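About Us

Hi, I'm Thilini, and I run Stekum with my friend Nhi Đàm. We re-cane, re-weave and generally rescue old chairs. If you've got a seat with a hole in it and a grandmother who'd be upset about it, you're in the right place!

I got into this by accident. I bought 6 dining chairs at a yard sale, all of them sagging, and the only person I could find to fix them had a waiting list longer than my patience. So I got a library book, ordered a coil of cane and ruined the first chair completely. The second came out crooked (I still sit on it every morning). By the time I'd finished the set, my neighbors had started leaving chairs on my porch.

Nhi came along a couple of years later. She used to do upholstery for a furniture store and she's much faster than me, especially at rush seats, which I find slow and a bit hard on the thumbs. She also keeps the books, thank goodness.
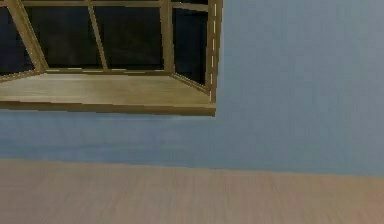

A bay window, pale walls and a wood floor.

We've finished 407 chairs together so far, plus one baby carriage and a very stubborn porch swing. Most are family pieces and not worth much on paper. We like those best. We do hand caning, pressed cane, paper rush and Danish cord, and we'll re-glue a wobbly joint while we're at it. We don't do leather or foam cushions – try an upholsterer for those.

Every chair gets a tag with your name on it and a note about what we did, so whoever fixes it next (hopefully us, in twenty years) knows what's under there. A hand-caned seat usually takes us 2 weeks once we start. October gets busy with people wanting their dining sets back for Thanksgiving, so please write early.

We also teach a small beginners' class on Thursday evenings. You bring a stool frame, we bring the cane, and Nhi brings her almond cookies if you're lucky. Drop us a line with a picture of your chair and I'll get back to you with a price!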